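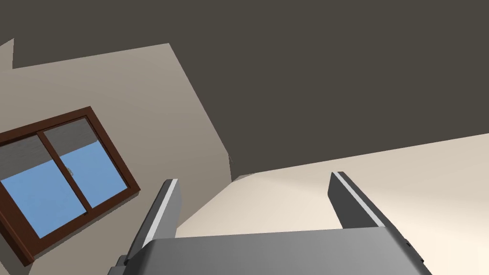 Household chores readiness checklist, simulated room
Site: Haverford test bench. Arm and gripper: Orau two-finger. Software: Woklow. Checked 3 August 2023.

1. Gripper empty at start of run. PASS.

2. Fingers close evenly. PASS. Left finger lagged in June, now corrected.

3. Arm stops on contact with wall or ceiling. PASS at low speed. Not tested at full speed.

4. Window blind, lower and raise. FAIL. Grip slips on the bottom edge. Blind left where it stopped.

5. Window catch, open and close. FAIL. The catch is small and the fingers close beside it. Repeat with the wrist turned.

6. Wipe window sill. PARTIAL. Corners missed. Cloth dropped twice.

7. Pick up clothing from floor, 800 attempts. 335 clean lifts, 290 lifts with a second item attached, remainder missed. Below the level Tridlow asks for.

8. Fold one towel. FAIL. Stopped by operator after 17 minutes.

9. Emergency stop reachable and working. PASS.

Comments: Safe to run without a person in the work area. Not ready for unattended chores in an occupied home. Items 4 and 5 to be repeated before any trial on real windows. Item 7 needs a better way to tell one garment from two. Item 3 stays open until the full-speed test is done.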